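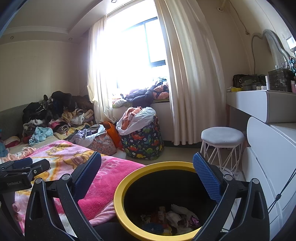 Tired Isn't a Personality
My slow, slightly embarrassing road back from low iron
06/08/2026

For most of last winter I told people I was "just a tired person." I said it at work, I said it to my sister, I said it to the dental hygienist who hadn't asked. I went to bed at nine and woke up feeling like I'd been up all night with a newborn (my kids are in middle school, so no excuse there). I figured it was my age, or the dark mornings, or too much screen time. Then in February I climbed the stairs at the Benham library, two flights, and had to stand at the top pretending to read the bulletin board while my heart hammered away. My watch said 117. I learned a lot about the spring quilting schedule that day.

So I finally made the appointment.

My doctor at the clinic in Lucero asked a bunch of questions I hadn't expected. Was I cold all the time? Yes. Was my hair coming out in the shower? Yes, and I'd been blaming the new shampoo. Did I crave anything strange? I started to say no and then remembered I'd been going through a bag of gas station ice every two days. Just chewing it! In winter! Apparently craving ice is a thing that can go along with low iron, and she wrote that down with a lot more interest than anything else I'd said.

The blood test came back a few days later. My ferritin, the number that gives an idea of how much iron you've got stored away, was 6. I had to ask whether that was out of ten. It was not out of ten. She used the phrase "running on fumes" and told me we'd treat it, but that we also needed to find out where the iron was going. I'd assumed you just took a pill and that was the end of it. Low iron can come from heavy periods, from not eating enough of it, from not absorbing it well, or from bleeding somewhere in the gut that you'd never notice, and you really want to know which. Mine was the first one, plus a diet that on close inspection was mostly toast.

I'll say this for iron pills: they are cheap. They are also kind of rude to your stomach. The first week I took mine on an empty stomach like the label said and spent the morning drive to Clernura gripping the wheel and breathing through my nose. The pharmacist suggested I ask about taking one every other day, and my doctor was fine with it - some people do just as well that way. I started having it with a little orange juice and moved my coffee to midmorning, as coffee and tea can get in the way of the iron. Moving the coffee was the hardest part of this whole story and I want credit for it.

Food helped too, though I was told plainly that it wouldn't fill a tank that empty by itself. I eat more lentils now. I eat beef once or twice a week, spinach with lemon squeezed on it, and a fortified cereal that tastes like the box. My younger one has become a fan of black bean tacos, which means we have black bean tacos a lot.

What surprised me was how slow it went. The bottle held 60 pills, and I was a good way into it before I noticed anything at all. My lowest point on the step counter was a Saturday when I logged 3,496 and needed a nap afterward. Then one evening in spring I realized I'd walked all the way around the pond at Volari with a friend, talking the entire time, and hadn't once looked for a bench. The ice thing went away even sooner. I opened the freezer one night and just didn't want any.

I'm still taking the pills. My last test was much better, but my doctor wants me to keep going for a few months to build up the stores, and then we'll test again. Please don't start swallowing iron because of me, by the way. Too much of it can do real harm, it's dangerous for little kids who get into the bottle, and plenty of other things can make you tired. Get the blood test first, and ask if ferritin is included, because it isn't always part of the standard panel.

Mine lives on a high shelf next to the good vanilla. I take it on even-numbered days, unless I forget, and then I take it on odd ones.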